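Chapter 4
Selling by the Litre: Small Drink Makers and Their Towns

In the old harbour district of Varnport, a family of syrup makers kept its account books for 142 years. The books show the price of sugar, the wages, and also the colour of every label. In one July the Vanags family sold 3432 bottles, more than 400 of them to a single hotel in Henden.

In this chapter we ask how a small maker finds its neighbours as customers, and why it may lose them later. Please read section 4.1 before you try to do the exercises. The words in the margin are explained at the end of the book.

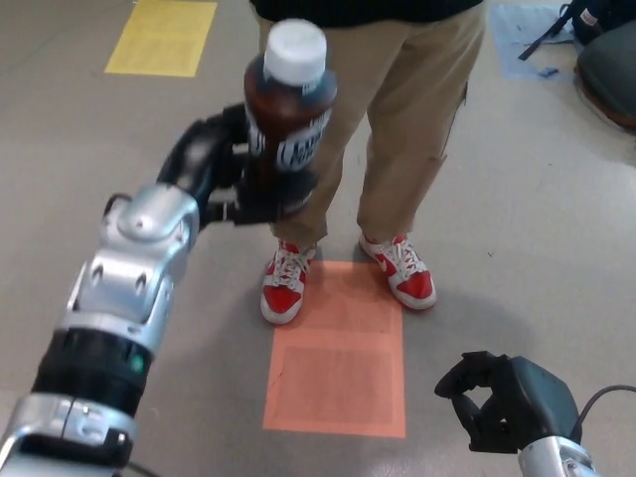 Department of Local Economic History, Varnport
Chapter text by Eglė Venckus and Nazar Panasiuk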